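About Truvano

Posted in April by Thibault Tanguy
20 shares | 8 comments

Truvano is a research group that studies how robots can learn to handle cloth. Garments, sheets and towels remain among the hardest household objects for a machine, as they change shape each time they are touched. Our work starts from the view that a robot should learn such tasks from people doing them by hand.

Our main method, Clakeo, uses handheld grippers in place of a remotely driven arm. A member of staff holds the gripper, picks up a garment and works through the task at normal speed, and the movement is recorded for training. The same person can then repeat the task with another item or on another surface.
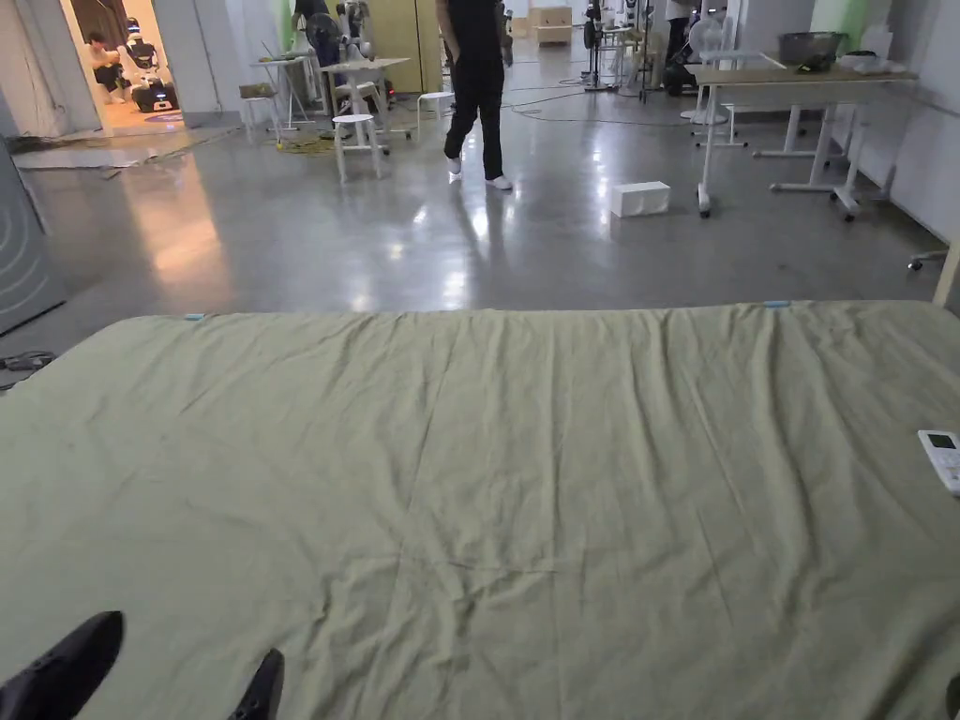
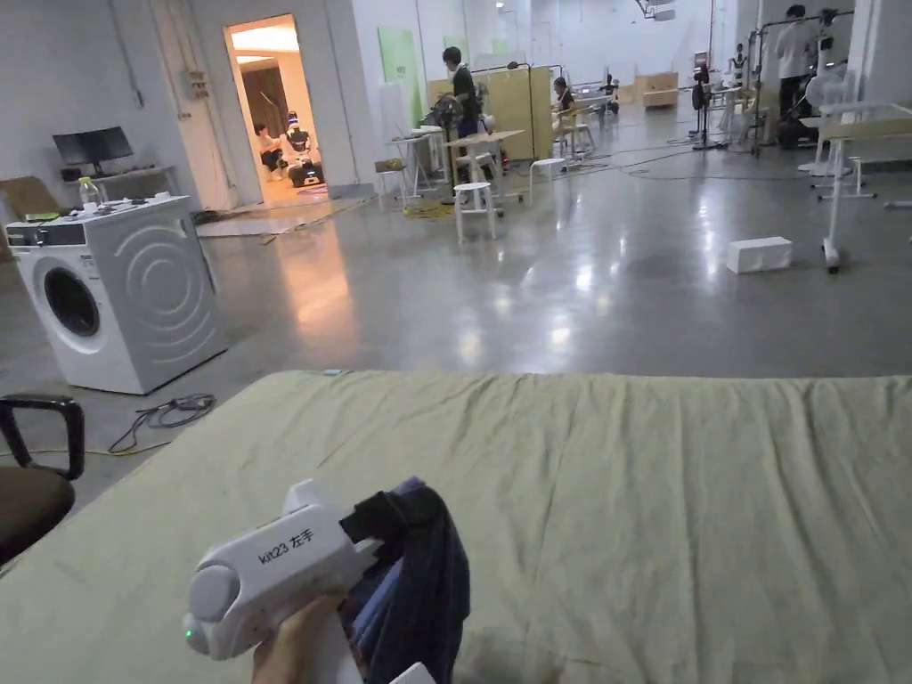
The Truvano work floor, with green cloth spread out in both views and, in the second, a dark navy garment held in a handheld gripper.

In our most recent study, a policy was trained on 615 recordings of garment handling. It was then tested on 20 garments that had not been used in training, and completed the full task with 8 of them. Most failures came at the first grasp, where 2 layers of fabric were picked up together — a problem now being studied by our partners at Pruvost.

The group also maintains Trina, the software with which recordings are checked and labelled before use. Every recording is reviewed by a person, and those with missing sections are set aside.

Truvano welcomes enquiries from universities and from firms working in laundry, care and textile handling. Visits to the work floor may be arranged in writing through the research office.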